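Movar Floor Care Project: progress report
14 February 2022
Prepared by I-hsuan Leung for the Gazi Fund

We're past the halfway point and I'm so pleased with how the year is going! When you approved our grant last June, the plan was to get the Movar building's hallways and back rooms onto a simple daily sweeping routine. All 5 floors are on it now, and the residents on the upper two asked to start early (we said yes, of course).

Spending so far comes to $567. Most of that went to dustpans and brooms, and the rest bought floor mats for the rooms where grit comes in from the loading side. The long-handled dustpans have been a real hit. People with sore knees and backs can clear up small bits without crouching, and several who had never signed up for a cleaning shift before have now put their names down.

We tried two ways of doing the mats. Shaking them out in the yard was slow and it bothered the ground-floor tenants, so we now sweep them where they lie and take them outside once a month. It's quicker, and the baseboards get a look at the same time.

Of the shifts on the schedule, 90 percent were filled, and more than 50 people have taken at least one. The weak spot is still the Amholm Street entrance, where we need a second boot tray before the spring mud arrives. I'd like to use part of the remaining money for that, if you agree, and for hooks so the dustpans can hang up by the door.

I can't wait to show you around in person!

Blue long-handled dustpan over the black floor mat.
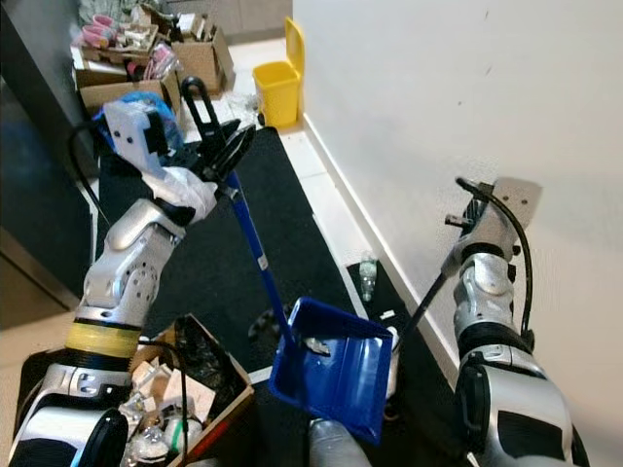 Photo: Movar Floor Care Project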